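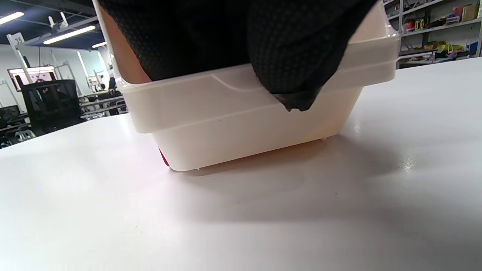

*White plastic container on the table, packing room, Flinton*

# Minutes: packing room meeting

**Date:** 21 Jun 2021
**Place:** Packing room, Flinton
**Present:** packing, stores, orders desk, Aguirre account
**Apologies:** accounts

## 1. Minutes of the last meeting

Agreed as a correct record, with one change. Under item 4, "returned cartons" should read "returned cups". The label printer has been moved to the stores office and the item is closed.

## 2. White containers

Stores reported that the white plastic containers are now being used for three different jobs: holding loose cups, holding filled bags before they are boxed, and as a general place for odds and ends. Packing said the third use was the trouble. Small items get left at the bottom and then go missing for a week.

It was agreed that the containers will be emptied at the end of each shift and wiped out. Anything small found in or under a container goes back to the shelves. Packing asked whether lids could be bought for them. Stores will ask the supplier but thinks they are sold without.

**Action:** stores, price for lids.

## 3. Gift boxes

The orders desk confirmed the Drokever order at 212 boxes, all with red lids. Packing prefers the hinged type to the old lift-off type. It can be stood open on the table while it is filled, and the lid does not end up on the floor.

There was a long discussion about which way round the box should face. Some people pack from the front and some from the left side, and the boxes are then stacked with the fronts pointing in different directions. Packing would rather not have a rule on this. It was left that each person may fill the box as they like, provided it is turned to face the front before it goes on the stack.

The orange cups were raised again. They are light and tip over easily if put down near the edge of the box. The Aguirre account asked for the cup to go in last, on top of the bag. Packing said this leaves the cup touching the lid. A cup laid on its side was thought to take up less height, and packing will pack 8 boxes in this way to see how they close.

**Action:** packing, 8 trial boxes, result to the orders desk.
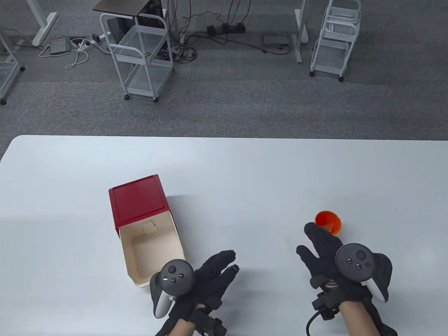
## 4. Bags of dry mix

Stores holds 1548 filled bags. The orders desk said this covers Drokever and the Aguirre repeat, but leaves little for Fundport, who have not yet sent their numbers.

Two complaints have come in about crumbs inside boxes. It was not clear whether these came from bags with a poor seal or from the table. Packing admitted the table is not always wiped between batches. A cloth and spray will be kept at the window end, and the table is to be wiped before each new batch is started.

Each bag should be pressed flat at the top and checked along the seal before it goes in the box. Doubtful ones go back to stores and are not to be taped. 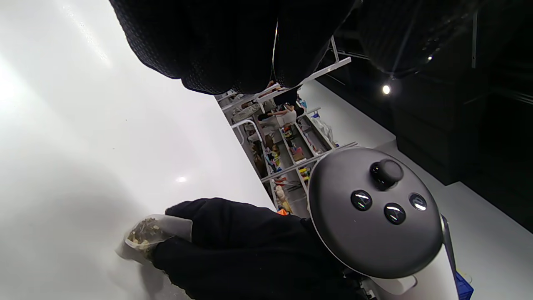 *Small clear bag at the table, shelving beyond*

## 5. Shelving

Stock on the metal shelving is in rows but the rows are no longer in any order. Stores proposed sorting by customer. Packing asked for it to be by size, with the smallest boxes at the bottom. No agreement was reached. Stores will draw up both layouts on paper for the next meeting.

## 6. Any other business

- Fundport would like to visit in September. The orders desk will offer them 2 dates.
- The bin by the door is too small. Stores to swap it with the one in the corridor.
- Packing asked for the flat cartons to be delivered in the mornings only. Orders desk to pass this on to the carrier.

## 7. Next meeting

Date to be set once the Fundport numbers are in.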